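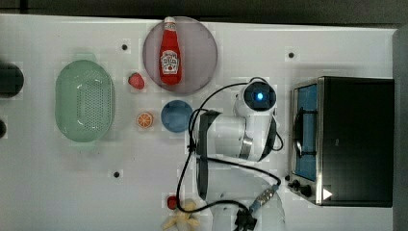

October, 10 am - payout ledger

Back on the Meireles refunds today! The Drivar export lists 477 investors still owed money, but my reconciled sheet only has 114 marked as paid, and the bank file disagrees with both (of course it does). Found one batch entered twice under old member IDs - fixed.

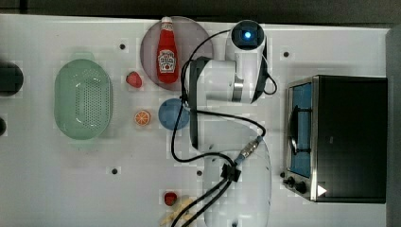

Still to do

Ask Hurkix for the missing receipts. Rerun the match on name plus phone number, the IDs are hopeless. Anything over 2000 gets checked by hand before it goes to Brerkov, please don't send early!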